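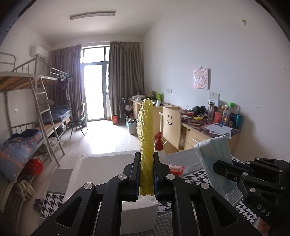 Liem, 5th September

Section 3. Practicing soft items with the two hand-held grippers

By now you should have both Pletavow grippers put together and the pivot pins snugged down as in Section 2. If a pin still wobbles when you wiggle the arm, please go back and fix that first, and then come and join us here again. Cloth is very forgiving of a clumsy hand but not at all forgiving of a loose joint, and you'll spend a whole evening blaming your wrist for it (I did, back in June).

You don't need a proper workshop for this part. A table with a cloth over it in a bedroom or a shared room does very nicely, and a patterned cloth is fine too.

3.1 Lay out a rolled cloth and a pleated face mask, with enough space between them that you can open both grippers without knocking anything over.

3.2 Roll the cloth tightly. In the photo it's the yellow one, stood upright between the finger pads, and you can see it needn't be a tidy roll. Creases and a frayed top are no trouble.

3.3 Take the first gripper and close it slowly until the ridged inner faces of the pads meet the cloth. Stop there, take a breath, and then squeeze a little more. Lift it a small way and count to 3.

Note: If the roll slides down, open up and take hold lower, nearer the middle of its length. Squeezing harder hardly ever helps.

3.4 Bring the second gripper in from the side and pick up the mask by its pleated part. Let the rest of it hang above and below the jaws. Try not to catch the ear loops, as they like to wind themselves into the linkage and are a nuisance to get out.

3.5 Hold both items up together for a moment, then put them down one at a time, cloth first.

3.6 Repeat until it feels dull. For the Plamen build we ask for 200 pickups with each hand before you move on to the arm itself, and 500 if you plan to share your recordings with the Prisent group. My own tally stands at 341, so I'm still working on it too!

Caution: Keep fingertips clear of the places where the arms fold toward each other. The pinch is small but it does smart.

Caution: Move drinks and spray bottles well out of reach of your elbows before you start using both hands.

Note: Wipe the pads with a barely damp rag when you finish, and leave the jaws open overnight. Lint gathers between the ridges, and an old toothbrush gets it out nicely.

Next, Section 4: Mounting the wrist bracket.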